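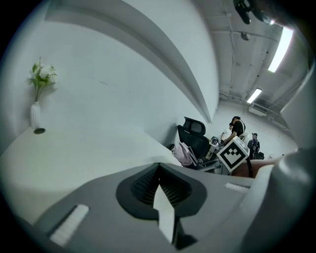

I need people for a sleep diary study, and I'd love for one of them to be you! It runs 24 nights in May. You jot down when you went to bed, when you got up and any dreams you remember (messy handwriting is fine, mine's awful). Night-shift folks in Hurnside, please write in, I have hardly any of you yet. It pays $200, sent once I have your diary.

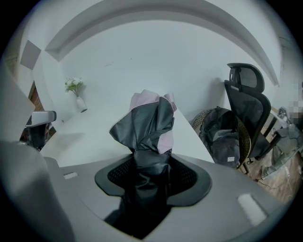

Black and pink fabric, bunched up.

Drop me a note through the Plello page with your age and usual bedtime.
Amr Zerouali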